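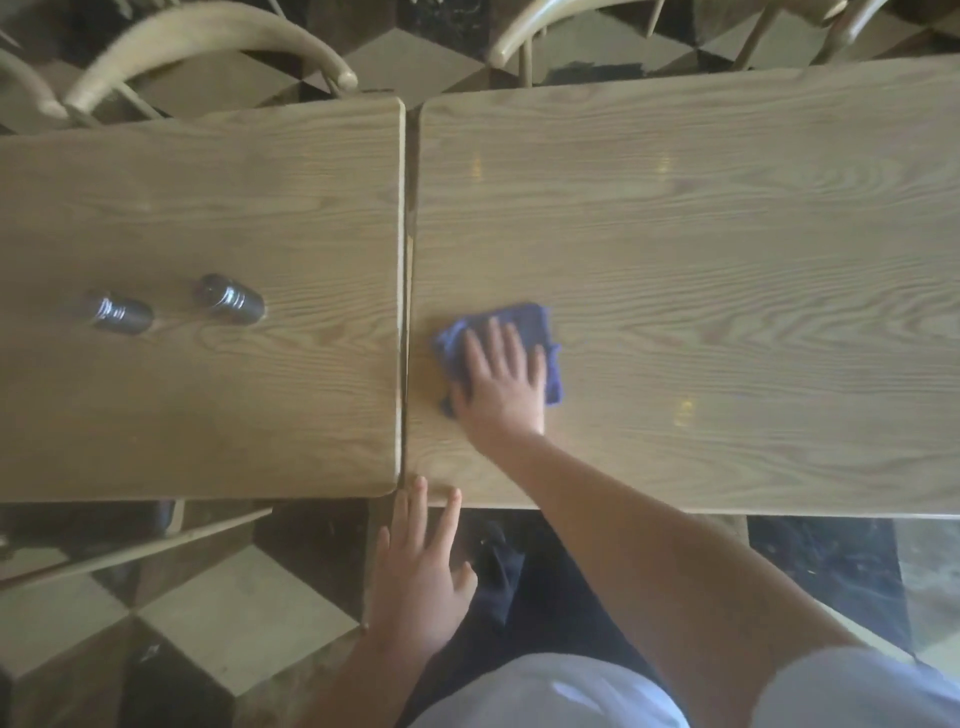 # Planning an Equipment Budget for Table-Care Automation

This guide is issued by the Trovcombe purchasing office for dining sites that intend to request funds for a table-cleaning robot. Complete the steps in order. Requests are accepted until Fri 28 November.

## Step 1: Record the work as it is done now

Do not begin with a product brochure. Have a member of staff clean tables in the usual way during a normal shift, and write down each task separately:

- moving shakers and other small items
- wiping the top with a cloth
- wiping across or beside the gap where two tables meet
- moving chairs in and out

Mark the tasks that need two hands, or one hand to wipe and one to steady. A single-arm unit should be priced only for tasks that one arm can complete.

## Step 2: Measure the site

Record table height, the width of the narrowest aisle with chairs tucked in, and the floor type. Patterned tile and glossy tabletops should be named in the request, as suppliers may need to test their sensors on them. The Salinas site has 26 tables and submitted one sheet for each table type, a method we recommend.

## Step 3: Build the cost sheet

Enter each of the following on its own line:

1. Base unit and arm
2. Gripper or wiping tool, plus one spare
3. Cloths and cleaning fluid for 17 weeks
4. Delivery, setup and floor mapping
5. Staff training, at eight hours per person
6. Service contract and insurance
7. Storage and charging space, including any electrical work

Lines 4 through 7 are often left out of first drafts. A request that omits them will be returned.

## Step 4: Obtain quotes

Three written quotes are required. Bakoso and Gundemex are already registered as suppliers; any other firm must complete the vendor form first. Ask each supplier to state which tasks from Step 1 are included in the price and which require an added tool or software license.

## Step 5: Choose between lease and purchase

Sites with no earlier robotics equipment should request a lease with an option to buy. Compare the full lease cost with the purchase price plus service over the same period, and attach both totals.

## Step 6: Submit

Send the task list, site measurements, cost sheet and quotes as one file. Keep the staff hours now spent on table care on a separate page, signed by the site manager.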